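Flirgate Completes Room Renewal at Its Junesdale Hotel

JUNESDALE, 16 Aug 2022 – Flirgate, the operator of the Flirgate Junesdale hotel, has finished renewing the guest rooms in the building's east wing. The rooms are open for booking now, and rates for the rest of August are unchanged.

The work covered new mattresses, bedside lighting, window seals and carpets, along with a full replacement of the wing's hot water piping. Guests in the east wing had reported slow hot water in the mornings, and the old pipe runs were the main cause. The new system feeds each floor separately, so a repair on one floor no longer means shutting off water to the rest of the wing.

Furniture was supplied by Dilex, which also made the tables and chairs for the hotel's breakfast room. Dilex took back the old bed frames and wardrobes. Pieces in good condition will be repaired and sold through its outlet store, and the remainder will be broken down for parts.

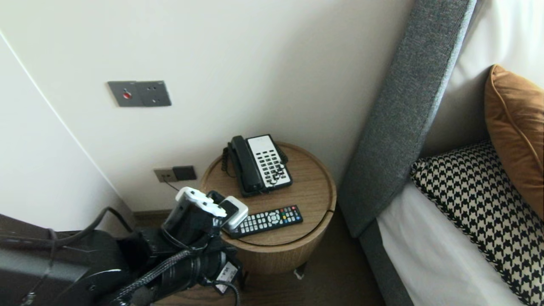 Noise was the most common complaint in guest comment cards before the project began, ahead of hot water and parking. The east wing faces the rail line, and freight trains pass at night. Contractors fitted a second layer of glass to the windows on the track side and added insulation behind the headboards. Flirgate kept the bedside setup simple: a round wooden table in the corner between the bed and the wall, with a corded telephone and the TV remote within easy reach. The company looked at replacing room phones with a tablet and decided against it after asking returning guests, many of whom said they wanted to be able to pick up a handset and reach the front desk in the dark.

"We spent the money on sleep and on water," the company said in a statement. "Those were the two things guests wrote to us about, so those were the two things we fixed first. The lobby can wait."

The renewal was carried out floor by floor so that the hotel could stay open. Drilling and other loud work stopped at 5 p.m. each day. Guests who stayed in the wing while work was going on received a credit toward a later visit, which can be used until the end of next year. Credits are attached to the guest's booking profile and do not need a printed voucher.

The hotel restaurant, Lưu, stayed open throughout and will keep its current hours. Breakfast is included in all direct bookings. The side entrance next to the restaurant, closed during the pipe work, is open again and can be used by guests arriving on foot from the station.

Work on the west wing is planned for next year. It will follow the same order, with piping first and rooms after. Flirgate expects to invest about $400,000 in that phase and will publish dates before bookings open for the period affected. Guests who prefer a quiet stay during the work can ask for an east wing room when they book.

Reservations can be made through the Flirgate website or by calling the front desk. Groups and business travelers should contact the sales office at the hotel – group rates apply to bookings of five rooms or more.

About Flirgate

Flirgate owns and runs mid-priced hotels for business and family travelers. Flirgate Junesdale is a short walk from Junesdale station and has guest parking behind the building.

Media contact: Press Office, Flirgate, Junesdale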